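Ximena Galindo talked me into it back in May. She'd been running the Orkside fingers on her own rig and swore they were better than the Pletov ones I'd been using forever, so I finally did a proper side-by-side (well, as proper as I ever get!) on the one job that always makes me want to throw things: picking up cables.

If you've never tried it, cables are awful. They're floppy, they roll, they hook onto each other, and the loop you picked so carefully decides to unwind halfway to the bin. I wanted a mix of thick, thin, stiff and slippery, so I raided my junk drawer at Skurncombe and went for as many colors as I could find. The colors make it so much easier to go back through the video later and work out which one I fumbled.

Three views, from the outside camera, the head camera and a wrist camera: 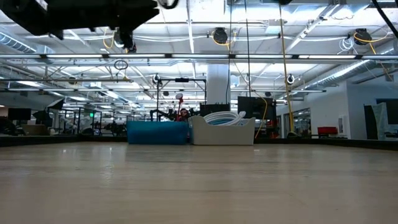
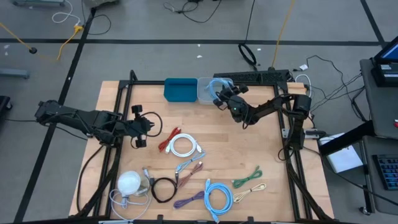
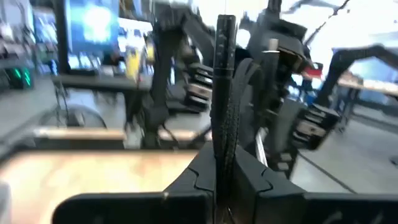
Round one: the Pletov fingers

I gave myself 17 picks per set, driving both arms by hand with no clever software. The Pletov fingers are stiff, and on a fat coil that's lovely, they just clamp on and go. Thin cords were another story. I had 6 drops, nearly all of them on the skinny stuff, and one where I squeezed a connector so hard it shot sideways and I yelped.

Round two: the Orkside fingers

Softer, grippier, and a bit weird at first because they give when you touch the table. I kept thinking I'd crashed! Once I relaxed, though, I could slide in under a flat loop and scoop it, and the thin cords stopped being a nightmare. Heavier coils do sag more on the way over, so you have to go slower.

Urho Mäkelä thinks I should blame the controller before the fingers, and he may have a point. I'm still on the old Đào board with the grip force capped at 2000 in its settings (whatever units those are, the manual is no help). I'm going to try a lower cap with the Pletov set next and see if the connectors stay put. Ximena, you can have your spare fingers back after that, I promise.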